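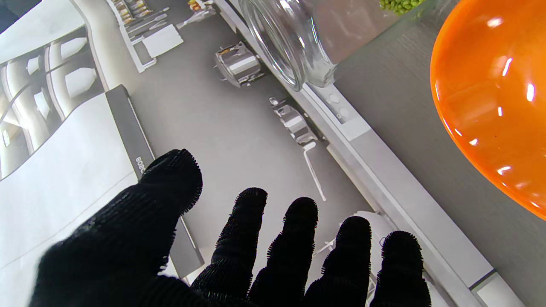
Pleltero 五指手，套黑色绒面手套，腕部相机视角

五指手戴手套 vs 两指夹爪，厨房台面上折腾了一阵，来聊聊
版块：末端执行器与感知
发帖：焊锡渣渣

先交代配置：手是 Pleltero 的五指手，对照组是 Tivico 的两指平行夹爪，另外还借到一个 Marti 的三指自适应爪玩了几天。腕部相机三套都用 Foten 的小广角，控制器也是 Foten 的，臂没换过。所以下面的差别基本都能算到末端头上，算不到的我会单独说。

为什么要戴手套呢，因为裸手的指腹是硬塑料，捏玻璃罐子滑得我心惊胆战。官方有硅胶指套，贵，而且一个指头一个指头地卖（？？），我就去翻抽屉找了双绒的黑手套，套上去居然挺合身，指尖那儿稍微空一点。摩擦力一下子上来了，抓光面的碗、罐子都比裸手踏实太多！

然后问题也跟着来了，而且主要出在相机上，所以才把腕部视角放在最前面。大家看看这只手占了多大一块地方，下半边画面基本就是它了。最左边那根粗的尤其过分，斜着往中间顶。我训练的时候策略老是在手张开的姿态下犹豫，我怀疑就是目标物被手指遮住以后它没东西可看了。右边那几根后面就压着一个白色小塑料件，人眼看着都费劲，别说网络了。

几个主观感受，按我记得的顺序：

抓取。大件、圆的、光的，五指手戴手套完胜。小五金就别提了，那种亮闪闪的镀铬小支架，我用五指手去捏，绒毛把触感全糊掉，捏没捏住我完全靠看电流猜。换成 Tivico 两指，对准了夹就是夹住了，没什么戏剧性。

视野。两指夹爪赢得毫无悬念，中间是通的，物体从接近到夹住一路都看得见。三指的 Marti 介于两者之间，有一根指头老是刚好挡在我想看的位置。

反光。镀铬件、玻璃、光面的碗，在 Foten 广角里高光一片一片的，自动曝光又被黑手套骗着往亮了拉，亮的地方就更死。这个坑我踩了好久才反应过来。

负载。五指手我不敢让它拎超过 400 克的东西，说明书写得比这宽，但我试到这个份上小指那边的腱绳就开始有怪声，我怂了。

价格就不比了，不是一个物种。

所以我现在的纠结是：要不要继续走五指这条路。想做的是厨房台面加一点小零件整理，就是大的圆的和小的亮的混在一起那种桌面。有类似经验的来说说，尤其是相机怎么摆，谢谢各位！！

————————
夹爪原教旨
回复

两指，结案。

你自己都写出来了，小件夹得住、看得见，剩下的大件你给两指换一对宽的软指垫，碗照样抓碗沿。五指手好玩归好玩，你一个人搞的话，光标定就能把热情磨没。我当年也是从五指入坑的，后来那只手就一直在柜子顶上摆 OK 的手势，朋友来了都说酷。

————————
焊锡渣渣（楼主）
回复 夹爪原教旨

哈哈哈哈摆手势这个扎心了。

碗沿我试过，空碗可以，里面有东西就歪。而且玻璃罐子躺着的时候两指从上面下去，开口行程不太够，得绕到侧面去找瓶口那一圈螺纹，臂的姿态特别别扭，肘都快打到台面了。五指一把就兜起来了，这一点我是真舍不得。

————————
半夜调PID
回复

手套这事我站楼主，但是别用绒的啊！

绒的三个毛病：掉毛，吸油，轮廓发虚。最后这条对视觉最要命，你看你那张里手指边上全是一圈毛茬，分割的时候边缘每一帧都在变，模型以为手在抖。我以前也是手边有啥用啥，后来换成园艺用的那种乳胶涂层薄手套，掌面涂胶背面是布，指尖剪掉一点点再用热缩管收口，好用得不得了。摩擦力比绒的还高一截（我自己感觉，没测过）。

还有颜色。别用黑的，也别用白的，你那边白色的东西太多了，白导轨白杆子白塑料件，用个台面上绝对不会出现的颜色，比如紫的。

————————
焊锡渣渣（楼主）
回复 半夜调PID

掉毛确认，浅灰的台面上擦都擦不完……

颜色这个我没想过！我选黑的就是图它跟浅色背景对比大，手的边界人眼一看就清楚。但照你这么说，对曝光反而是害处？

————————
半夜调PID
回复 焊锡渣渣

对比大跟曝光是两码事。手的边界清楚是好事，但你下半边画面全黑，测光一平均，上半边就过了。你把测光区域锁到画面上半部分，或者干脆手动曝光锁死，先别换手套，就改这一项看看。Foten 的控制器里有，藏得有点深，在相机页那个“高级”折叠栏最底下。

————————
糯米团子不甜
回复

我来唱个反调，我觉得你们都在给相机位置擦屁股（无恶意！）

这个机位就不对。腕部相机装得太贴近手背了，又是广角，近处的手指自然大得吓人。我的做法是把相机支架往外撑，再往小指那一侧偏，让它斜着看指尖汇合的地方。手在画面里就缩到一个角上去了，指尖还看得见，中间也空出来了。支架自己打印就行，记得加筋，不然臂一动相机就点头。

代价是整个末端变胖，进柜子进抽屉会磕。你主要在台面上干活的话应该无所谓？

————————
夹爪原教旨
回复 糯米团子不甜

末端变胖怎么会无所谓，他那个台面挤成那样，又是碗又是罐子又是餐具盘，旁边还有个博世的大家伙立着还是躺着我看不出来，支架再往外一撑，转个腕就全扫地上了。

两指夹爪就没这个烦恼，相机贴着装都行 :)

————————
糯米团子不甜
回复 夹爪原教旨

又来了又来了，你是不是在 Tivico 上班

碰撞体积加到规划里不就好了，支架又不是隐形的。我在比他更挤的桌子上跑过，磕是磕过，都是我自己忘了更新模型。

————————
夹爪原教旨
回复 糯米团子不甜

我要是在 Tivico 上班我第一件事就是让他们把那个线缆出口换个方向。说到这个楼主你用着不烦吗，线从侧面出来，一转腕就绷住。

————————
焊锡渣渣（楼主）
回复 夹爪原教旨

烦！！我用魔术贴绑了个大弯，难看得要死，能用。顺便吐槽它的固件升级工具，每次都要重新选一遍串口，选完了还要弹窗问我一遍确定不确定。

机位的事我记下了，往小指那边偏我没试过，我之前只试过往拇指那边挪，结果那根粗的直接糊脸上了，比现在还惨。

————————
三根手指就够
回复

名字都叫这个了我不得不进来说一句：Marti 三指你只玩了几天，有点冤枉它。

你说有一根指头老挡着，那是默认的安装角度。法兰盘那里松开以后可以转，转完重新标定一次零位，让单独的那根指头朝着相机对面，视野马上就开了。我第一次装也是按说明书的图装的，骂了一个礼拜，后来在他们的安装手册附录里翻到一行小字。

抓圆的东西三指真的很舒服，碗从里面撑开、罐子从外面抱，都行。小件我承认弱一点，但它可以切成对捏模式，两根指头并过来当夹爪用，比五指手捏小件稳多了。

————————
焊锡渣渣（楼主）
回复 三根手指就够

啊？？能转的？？我以为那个角度是定死的……爪子已经还回去了，哭。

对捏模式我倒是用了，切换的时候要等它慢悠悠地转过来，一个任务里切几次我就不耐烦了。你那边也这么慢吗？

————————
三根手指就够
回复 焊锡渣渣

慢，这个没救。我的办法是把同一种模式能抓的东西排到一块儿去，先把大的都收完再切。要是你做的是示教数据，人操作的时候也得养成这个习惯，不然录出来的轨迹中间全是等待，训练的时候还得剪。

————————
拧螺丝的猫
回复

想问楼主遥操作用的什么？动捕手套还是手柄？我觉得这个比末端选什么影响还大。

我用五指手加动捕手套，最难受的就是拇指。人的拇指和机械手的拇指根本对不上，我自己觉得已经捏上了，那边还差着一截，于是越操作越把手张得开，录出来的数据全是张牙舞爪的。看到楼主这张五指张开往下伸的样子，我的手都跟着酸了。

————————
焊锡渣渣（楼主）
回复 拧螺丝的猫

动捕手套，跟你一个症状！！我还以为是我手小。

拇指我后来加了一个偏置，手动调的，在配置文件里硬写了个角度进去，好一些，但是换个人来操作又不对了。你有没有什么自动一点的办法？

————————
拧螺丝的猫
回复 焊锡渣渣

我让操作的人开始之前先做几个对捏的动作，拇指分别去碰其他几根手指，记下来，然后重定向的时候以指尖之间的距离为准，关节角放在第二位。这样起码“我觉得捏上了”的时候它是真捏上了。每次开机多花点时间，但是后面省心太多。

还有，你戴着绒手套的话这个距离要重新量一遍，指头胖了一圈，你在裸手模型上算出来的接触点全是偏的。很多人戴了手套忘改模型，然后怪手不准。

————————
焊锡渣渣（楼主）
回复 拧螺丝的猫

……“很多人”就是我本人。模型没改过，一直用的裸手的。

怪不得捏那几个镀铬小支架老是提前停，电流先上来了，我还以为是力控阈值的问题，调了整整两个晚上阈值。

————————
半夜调PID
回复 焊锡渣渣

哈哈哈哈哈哈对不起我笑出声

阈值记得改回去啊，改了模型又留着你那套瞎调的阈值，下次就该把东西捏爆了。

————————
老电容
回复

说点不一样的。我看下来大家在争 2 指 3 指 5 指，我倒觉得楼主这个需求该上两个末端，快换盘。大的圆的用一种，小的亮的用另一种，别指望一只手通吃。工业上早就这么干了，家里桌面上也没什么不可以。

快换盘要注意的就是重复定位，买便宜的话换一次偏一点，腕部相机如果装在末端那一侧，每换一次外参就变一次，疼死你。相机装臂那一侧，不跟着末端走，能省掉一大半麻烦。

————————
糯米团子不甜
回复 老电容

相机装臂那一侧我同意，但那样又回到离手背太近、手把画面占满的老问题了呀。

————————
老电容
回复 糯米团子不甜

支架装臂那一侧，往外伸，两件事不冲突。你那个支架的底座改一下孔位就行。

————————
糯米团子不甜
回复 老电容

也对，我脑子卡住了。那我收回上面那句，孔位我晚点画一版。

————————
夹爪原教旨
回复 老电容

快换盘加重量，五指手本来就不轻，臂还剩多少余量给物体？我不看好。要么一只两指配两副指尖，手拧换，又轻又便宜。

————————
老电容
回复 夹爪原教旨

要看臂。楼主没说臂是什么型号，余量够就没事。手拧换指尖也能用，但做数据的时候人得在旁边伺候着，夜里跑不了。

————————
焊锡渣渣（楼主）
回复 老电容

臂是自己攒的，余量……很紧张。五指手挂上去以后伸直了抖，快换盘估计真挂不动。夜里跑我也不敢，楼下邻居已经在楼道里给过我眼神了。

————————
路过的编码器
回复

弱弱问一句，玻璃怎么办？我这边深度相机看透明罐子就是一个洞，彩色图里又透过去看见后面的东西，策略经常去抓罐子后面那个玩意儿。楼主那张里罐子顶上还能看见绿豌豆，我的模型肯定要冲着豌豆去了。

————————
焊锡渣渣（楼主）
回复 路过的编码器

我没用深度，纯彩色，所以洞的问题没有，冲着后面去的问题有，一模一样！豌豆确实抢戏，绿得太显眼了。

我现在就是录数据的时候多换罐子后面的背景，有时候放东西有时候不放，好一点点。瓶口那一圈螺纹反光很明显，感觉模型后来学会找那个了，罐口朝哪边对它影响挺大的。这个纯属我看着热图瞎猜，别当真。

————————
三根手指就够
回复 路过的编码器

贴条胶带在罐子上先跑通，再慢慢把胶带撕小。土办法，能用。

————————
路过的编码器
回复 三根手指就够

撕小这个思路好好笑，我今晚就试！

————————
半夜调PID
回复

楼主曝光锁了没？等着呢。

————————
焊锡渣渣（楼主）
回复 半夜调PID

锁了锁了，刚吃完饭弄的。手动曝光，压暗了两档多一点，橙色那只碗内壁上的高光收下去不少，原来我都看不出碗是什么弧度。镀铬件还是一坨一坨地亮，但起码能看出边了。手套本身变成一团纯黑，绒毛都看不清了，按你的理论这反而是好事？

模型也改了，指头半径统一加了大约 2 毫米，我拿卡尺夹着绒量的，绒一夹就扁，量出来每次不一样，先这么凑合。阈值改回默认。捏小支架比之前肯使劲了，成功率没正经统计，反正我坐在旁边看着没那么想叹气。

————————
半夜调PID
回复 焊锡渣渣

纯黑没事，手在哪儿关节角会告诉它。

卡尺量绒你可太逗了。换涂胶手套吧，求你了。

————————
拧螺丝的猫
回复 焊锡渣渣

指尖和指节别用一样的加量，你主楼说指尖那里是空的，空的地方绒会往里塌，受力以后厚度跟指节差不少。指尖单独给一个值。

————————
焊锡渣渣（楼主）
回复 拧螺丝的猫

收到！涂胶的也下单了，紫的没有，买了个荧光绿，付完钱才想起来豌豆也是绿的……退了重买，蓝的。

目前的打算：五指先留着，蓝手套，曝光锁死，等糯米团子的支架图。Tivico 那只两指也不卖，小零件的活先让它干着。Marti 等七月朋友那边空出来我再借一次，把法兰转过来重新试，到时候开新帖。

————————
夹爪原教旨
回复 焊锡渣渣

行吧，柜子顶上的位置我给你留着。两指的指垫要图纸的话私信我，宽的那款，抓碗沿不歪。

————————
糯米团子不甜
回复 焊锡渣渣

支架图画了一半，你法兰盘上的孔距发我一下，Pleltero 新旧两批的孔位不一样，我手上只有旧的。最好拿卡尺量，金属的总不会扁了吧。

————————
焊锡渣渣（楼主）
回复 糯米团子不甜

私信了，顺手拍了张带尺子的。你看看是新批还是旧批，我分不出来。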